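**Orbridge Community Kitchen** — notes on our batch-cooked lentil soup, for members who asked for the recipe.

1/ The quantities in our handbook serve 16. Rinse 1,000 g of red lentils in a sieve until the water runs clear, then leave them to drain.

2/ Soften the onions, carrots and celery in oil over a low heat, with the lid on. Members at our Rardale branch add the cumin at this stage, and we now recommend the same.

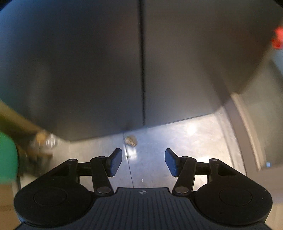
Orbridge, August.

3/ Add the lentils and stock, bring to the boil and skim. Simmer gently until the lentils have broken down. Salt should be added at the end — stock cubes vary a good deal in strength.

4/ Lemon juice is stirred in off the heat. Please do not replace it with malt vinegar, as was tried at Unlow.

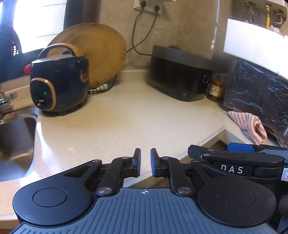 5/ Soup intended for the freezer must be cooled quickly. Divide it between shallow containers and set them well apart on the worktop. A speckled quartz top that turns a corner, as ours does, allows them to be spread along both sides. Use trivets under anything hot, and move the containers to the refrigerator within 2 hours at the latest.

6/ Label each container with the contents and the month. Frozen portions should be eaten within three months and reheated until steaming throughout.

7/ The full recipe is card 441 in the Saliba folder. Corrections may be sent to the kitchen desk by reply to this thread.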